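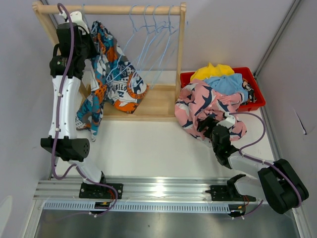 Hanging up a shirt is the sort of thing you can't explain to anyone, according to Ayuba Owusu, and so the only way to get it into a machine is to do it yourself, badly, with the machine's arms, until you start doing it less badly.

Owusu has now done it 209 times. He is one of two operators at Trisik, which since September has been trying to teach a pair of robot arms to put clothes on hangers by remote control. The operator steers, the arms follow, and every twitch is recorded so that a learning program can later try the same thing without a person attached.

The company showed the work to visitors on 10th October. Clothes come out of a red bin, go onto light blue hangers, and end up on a small wooden rack. Adults of ordinary ability will recognize the job. Many of them pay good money to avoid it.

"People walk in expecting the future and they get my mother's hallway," said Homa Akbari, who runs the project. She said fabric remains one of the harder things to hand to a robot. A box has the decency to stay a box. A shirt with one sleeve inside out is a new object every time it lands.

Visitors were invited to try the controls. Koen Lambrechts, a buyer for the laundry chain Lundgren, spent 28 minutes on a single T-shirt and described the experience as "like dressing a child through a mail slot." His attempt will be kept. Akbari said the program needs to see people get into trouble and get out again, and that Lambrechts had been very generous on the first point.

The operators have picked up habits of their own. Owusu goes in through the neck. His colleague, Yasaman Mazandarani, starts at the hem and considers the neck method barbaric. For two weeks the program was fed both styles in equal amounts and responded by stopping halfway and doing neither. The pair have since agreed to use the hem for anything with a collar. Talks on sweaters continue.

Trisik would not say how often the arms manage a shirt with nobody at the controls. Akbari offered "more than in September." The company plans to move on to pants with clip hangers before the end of the year, and is looking for a third operator. Applicants should have steady hands and some patience. Experience with laundry is listed as a plus.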